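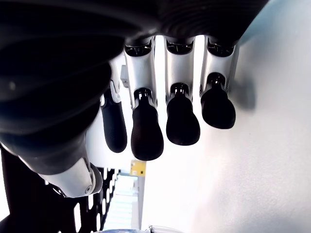

Black robotic hand with a white thumb joint

December 30, 2006
By Darcy Gauthier

I wash my wrist splint liners in the kitchen sink, and they last far better than they did in the machine. Lukewarm water, a small squirt of washing-up liquid, then squeeze - don't wring, or the padding goes lumpy. I rinse mine 2 or 3 times, roll them in an old towel and dry them flat overnight. Keep them off the radiator! I ruined a lovely one that way in October. For the straps, pick the fluff out of the hook side with an old toothbrush, then fasten them shut before they go in the water.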